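Workshop Notebook | Storage and Sorting

5/21/23
Entry by Elis Howells, Gethin workshop, Grelonport

Purpose of entry: to record the present arrangement of the sorting bench and the condition of the gray bin, ahead of the general review in October.

The large bin was returned to the wooden tabletop this morning after the bench had been wiped down and the dark backing inspected. The smaller Gitton trays were considered as a replacement and set aside. They hold their shape well, but the walls are too upright, and items placed against the side are difficult to reach. The flared walls of the present bin remain preferable for mixed contents.

Condition of the bin. The floor is scuffed and scratched, with pale marks toward the lower part. The marks did not lift with mild soap. A second attempt with the Vekton cleaner, left on for 4 minutes, made no difference that I could detect. I do not recommend anything more abrasive. The surface is sound and the marks do not affect use.

Contents. It was agreed at the last bench meeting that the bin should carry a short mixed load of soft and rigid items, and that full loads should be kept on the shelf until called for. Cloths are to be put in loosely and left unfolded. Boxes are to lie flat. The total weight of the load is to remain under 900 g. The shelf scale reads to 1000 g only and should not be used for anything heavier.

The label on the shelf still gives the old contents list. I have asked for a new one. Until it arrives, please refer to this page.

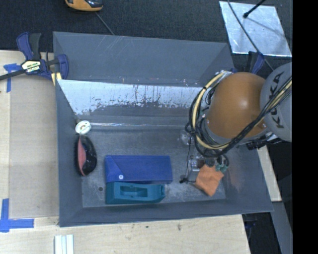
Fig. 1. Gray bin on the sorting bench, with orange cloth, blue box and teal plastic item.

Note on placement: the blue box and the teal item lie side by side near the center. For later loads I would prefer a hand's width between rigid pieces, so that each may be lifted without shifting the other. The cloth may stay toward the right.

Outstanding:
- new shelf label
- 3 spare cloths, orange if available
- return the Gitton trays to the upper store
- confirm the October review with Gethin office

E.H.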